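家庭内整理作業 調査協力者および作業記録スタッフの募集

募集主体:Restetti 住環境調査室
担当:Rommel Aquino
募集区分:A 調査協力者(自宅提供)/B 作業記録スタッフ(業務委託)

1. 募集の概要

Restetti 住環境調査室では、居間における日用品の滞留と片付け手順に関する調査を行っています。対象は一人掛けソファ、リクライニングチェア、肘掛け椅子など、座面・背もたれ・肘掛けを備えた家具と、その上に置かれる物品です。毛布、クッション、ぬいぐるみ、衣類、タオル、冊子、リモコン、充電ケーブル等がこれに含まれます。

本調査では、椅子の上の物品を種類別に分類し、所定の位置へ戻すまでの手順を記録します。収集した記録は、収納家具メーカー Dunell と共同で作成する居間用収納の設計資料に使用します。調査期間は6月から開始し、終了時期は応募状況により決定します。

2. 調査の対象となる状態

調査対象の椅子は、普段使用している状態のままとします。事前の清掃、物品の移動、カバーの交換は行わないでください。背もたれに掛けた布類、座面に置いたクッション、肘掛けに置いた紙類は、いずれも記録対象です。

物品の分類は次の区分によります。

布類(大):毛布、ブランケット、シーツ、ソファカバー
布類(小):タオル、衣類、ひざ掛け、用途の特定できない布
詰め物:クッション、枕、ぬいぐるみ
紙類:雑誌、冊子、取扱説明書、郵便物
その他:上記に該当しないもの

布類が重なっている場合は、上にあるものから順に記録します。クッションの一部が布に覆われている場合、クッションは「部分被覆」、完全に覆われている場合は「被覆」とします。肘掛けの上の物品は、左右の別と、平置き・立て置きの別を記入します。左右は、着座した人から見た向きで統一します。

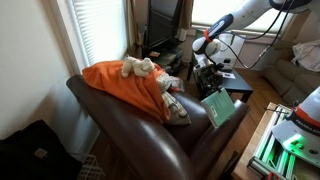

写真提供:Restetti 住環境調査室(転載不可)

上の写真の椅子を上記の区分で記録すると、オレンジ色の毛布が布類(大)、薄いグレーの布が布類(小)、柄物のクッションとクリームがかった白の小さなぬいぐるみが詰め物、淡い青緑色の小冊子が紙類となります。クッションは一部が布の下にあるため「部分被覆」、小冊子は「立て置き」です。椅子本体は「革張り、濃茶、リクライニング式」と記入し、壁との位置関係は「背もたれが壁に近接」とします。

奥のテレビ台と下段の棚にある物品は、この記録票では対象外です。テレビ台、本棚、窓まわりについては別票(周辺家具票)を使用します。ブラインドとカーテンの有無は周辺家具票の採光欄に記入してください。

3. 区分A 調査協力者(自宅提供)

募集数:50世帯

協力内容
(1)居間の椅子1脚の使用状態の撮影許可
(2)担当者訪問時の片付け作業の実施
(3)作業後の聞き取りへの回答

訪問は1世帯につき2回です。初回は現状の記録と寸法の測定、次の訪問では片付け作業の記録を行います。作業は協力者本人が普段の方法で行い、担当者は手順について指示しません。毛布の畳み方、クッションを戻す位置、紙類の処分の可否は、すべて協力者の判断によります。

応募条件
・居間に肘掛けのある椅子またはソファを設置していること
・当該の椅子を日常的に使用していること
・椅子の周囲に担当者が立ち入る空間を確保できること
・同居者全員の同意が得られること
・日中の訪問に対応できること

革張り、布張り、合成皮革の別は問いません。リクライニング機構のある椅子は、背もたれを起こした状態と倒した状態の両方で測定します。電動式の場合は、電源を入れて動作できる状態にしておいてください。壁に近接して設置しており倒せない場合は、起こした状態のみの測定とし、その旨を記録票に記入します。測定のために椅子を移動させることはありません。

賃貸住宅での協力も可能です。室内での撮影について管理規約に定めがある場合は、応募時に申告してください。

4. 区分B 作業記録スタッフ(業務委託)

募集数:4名

業務内容
(1)協力世帯への訪問および記録票の作成
(2)椅子、肘掛け、座面の寸法測定
(3)物品の分類および撮影
(4)記録データの入力と照合

測定項目は、座面の幅・奥行・高さ、背もたれの高さと上端の厚み、肘掛けの幅・長さ・上面の形状です。肘掛け上面の形状は「平面」「丸形」「複合」のいずれかを選択します。詰め物入りの肘掛けでは、荷重をかけない状態の寸法を測定値とします。単位はミリメートルとし、座面の沈み込みは付属の測定具で別途測定します。

布類の寸法は、片付け作業で広げられた場合に限り測定します。協力者が広げずに移動した布類については「未測定」とし、推定値は記入しないでください。素材は縫付け表示で確認できる場合のみ記入し、表示がないものは「不明」とします。

応募条件
・日本語による記録および聞き取りが可能であること
・表計算ソフトの基本操作ができること
・測定具および撮影機材(合計最大4キログラム)を携行できること
・個人宅での業務に必要な守秘義務に同意できること

家具、インテリア、整理収納に関する資格は必須ではありません。採寸業務、在庫管理、図面作成の経験がある場合は、応募書類に具体的な作業内容を記載してください。業務開始前に Shi 研修室で研修を受講していただきます。研修では、見本の椅子と布類を用いた記録票の作成、および光沢のある革面の撮影方法を扱います。

光沢面の撮影では、窓からの光が肘掛けの上面に反射し、革の色や縫い目の判別が難しくなることがあります。その場合は撮影位置を変えて追加撮影を行い、協力者のブラインドやカーテンを無断で操作しないでください。

5. 謝礼および報酬

区分Aの謝礼は、全日程の終了後に指定口座へ振り込みます。途中で辞退した場合は、終了した訪問分を支払います。区分Bの報酬は訪問件数に基づく出来高制とし、単価は面談時に書面で提示します。交通費は実費を別途精算します。研修期間も報酬の対象です。

6. 記録の取扱い

撮影した写真は、氏名および住所と分離して保管します。郵便物の宛名、家族写真、書類の文面など、個人を特定できる情報が写り込んだ場合は、照合作業の段階で該当部分を塗りつぶします。冊子類の表紙は分類に使用しますが、内容の確認は行いません。

記録データの保管には社内システム Ultlow を使用します。閲覧権限は調査室の担当者および当該世帯を担当する作業記録スタッフに限定します。Dunell に提供する資料は、寸法、分類結果、手順の集計値に限り、写真は含みません。協力者は、集計が完了するまでの間、自宅に関する記録の削除を請求できます。

7. 応募方法

調査室の応募フォームから、希望する区分を選択して送信してください。区分Aの応募者は、椅子の種類、張り地、設置場所、同居者の人数を入力し、椅子全体が写った写真を1枚添付してください。写真は片付け前の状態で、正面または斜め前から撮影したものとします。加工や背景の切り抜きは不要です。

区分Bの応募者は、職務経歴書と、志望理由(100字以上)を添付してください。面談は調査室またはオンラインで行い、所要時間と持ち物は日程確定時に連絡します。書類は選考の目的にのみ使用し、選考終了後に破棄します。

応募フォームを利用できない場合は、郵送での応募も受け付けます。封筒の表に「整理作業調査」と希望区分を記入し、担当 Rommel Aquino 宛に送付してください。選考結果は、採否にかかわらず応募者全員に通知します。

8. 訪問当日の注意事項

・ペットがいる場合は、作業時間中は別室で待機させてください。
・椅子の上に壊れやすい物品や貴重品がある場合は、作業前に担当者に申告してください。
・洗濯予定の布類も記録対象に含みます。そのままの位置に置いてください。
・紛失した物品が椅子の隙間から見つかった場合は、協力者に返却したうえで「その他」に記録します。
・訪問の日程変更は、調査室の受付窓口に連絡してください。

募集人数に達した区分から順に受付を終了します。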